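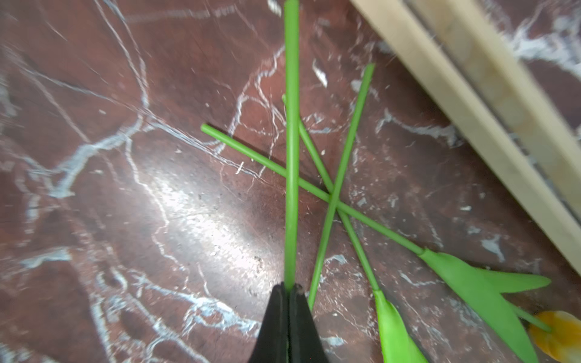 Can a home robot arm do everyday chores yet?

It can do a few of the light ones, slowly, if you set the job up for it and stay nearby, and it still can't take a whole chore off your hands.

3 min read

I've had the Skavari arm in the house since March, and I've put off writing this review because my opinion kept changing depending on what sort of afternoon we'd had together. I think I've settled now. I like it a great deal (more than my husband does, and more than the cat does), and I would have a hard time telling most of my friends to buy one.

Let me back up a bit. We live in Koltska, in a house with stone floors, stairs in all the wrong places, and a great many things that end up on the ground. My back isn't what it was. So when Hutero started selling the Skavari as a "pick-up and put-away helper," I read everything I could find, talked myself out of it, and then went ahead and spent the $2,000 anyway. For that you get the arm, a two-fingered gripper, a rolling base, a charging dock and a tablet stand. The tablet you have to supply yourself, and I do think they could have made that clearer before checkout!

Setting it up took most of a day. The instructions are good on the bolts and vague on everything else, and I ended up calling Szabolcs Fodor, who repairs coffee machines for a living and isn't scared of a settings menu. He got it talking to the tablet and then stayed for supper, so that part cost me a pot of soup.

Now, the chores. I gave it real ones. I know people who test these things with foam blocks and plastic cubes, and I suppose that's fair enough if you own foam blocks, but what I own is laundry and cutlery and flowers.

The flowers turned out to be the job I learned the most from. I do table arrangements for the Gulyás, the restaurant down the hill, and I work on the floor when I've got a lot of stems to sort, with everything in a heap next to me. Handing a stem up from that heap sounds like nothing. A child will do it for you, chattering the whole time. For the Skavari it's a proper piece of work: the stems are thin and smooth and shiny, they cross over and under each other, and the marble under them is polished and veined all over in white and gray, with daylight bouncing off it. You can see how the fingers close right down at the bottom of the stem, with the rest of it sticking straight up in the air and the others still lying crossed underneath. When it gets a hold like that, I want to applaud.

When it doesn't, you wait. It lowers the gripper, thinks, shifts sideways, thinks again, and closes on nothing. Or it takes hold of the stem it wanted and drags a neighbor along, and then the heap is somewhere else and it has to look at everything from scratch. I found it did much better once I spread the stems out a little and drew the curtain to cut the glare. Of course, by the time I've spread out the stems and drawn the curtain I could have picked the things up myself, and that is more or less my whole difficulty with this machine.

Cutlery was better than I expected. From a dry towel, spread flat, it will lift forks and spoons and put them in the tray, and it gets the right compartment most of the time. Straight out of the dishwasher basket is another story, and I stopped trying after it got a fork wedged and kept politely pulling.

Laundry, I'm sorry to say, is hopeless past the first step. It will pick a sock off the floor and drop it in a hamper all day long, and I've come to depend on that more than I'd like to admit. Ask it to fold a dish towel and you get something that looks slept in. Hutero says folding is coming in an update. I'll believe it when I've got a stack of towels to show for it.

The makers give the lifting limit as up to 2 pounds, and that seemed about right to me. A full mug was fine. A hardback cookbook made it slow down and complain, and I took the book away from it.

I ought to put in a word about the gripper, as it's the part I ended up caring about. Two fingers are plenty for more jobs than I'd have guessed. They're slim where they meet, so they can get in close to the floor, and the pressure can be turned down far enough that it hasn't bruised a petal on me. What they can't do is feel their way around a thing as you or I would. Everything is a pinch. If the pinch is good you're in business, and if it's a little off, the item tips or swings and there's no thumb to catch it with.

Béla Veres came by to see it one evening. He used to run the packing line at the furniture works, and he watched it sort forks with his coat still on. He told me that on a line he'd have found a place for it tomorrow, because on a line somebody has already made sure the forks arrive facing the same way. "Your house is the trouble," he said, and he's right, I think! Nothing in my house comes to me facing the same way. I'd always assumed a shop floor would be the harder place for a robot, with all the noise and hurry, and he had it the other way round.

A few smaller points, for anyone seriously thinking about it. The battery gets through an afternoon of stop-and-start work. It's quiet, with a low whir that I've stopped noticing. The base doesn't care for rug edges and will stop dead in front of one until you come and help. The stop button is big and easy to hit, and I used it often in the first weeks and hardly at all lately. Customer service answers in the mornings and seems to vanish after lunch.

So who should have one? If bending down is painful or impossible for you, I'd say borrow one for a week if you possibly can, as the sock-and-dropped-spoon work alone may be worth it to you. If you enjoy fiddling with machines, you'll have a lovely time. If you're hoping to sit down with a cup of tea while the housework gets done behind you, keep your money for now, and look again when the folding update is out.

I'm giving it 3 stars out of five. I'm also keeping it, and the Gulyás wants twice as many arrangements for the spring, so the two of us will be back on the floor with the stems before long.

Recent reviews
Hutero cordless window washer: streaks and all
A rolling cart that survives our hallway
Floral snips for sore hands
Is a robot mop any use on stone floors?
The folding step stool I keep lending out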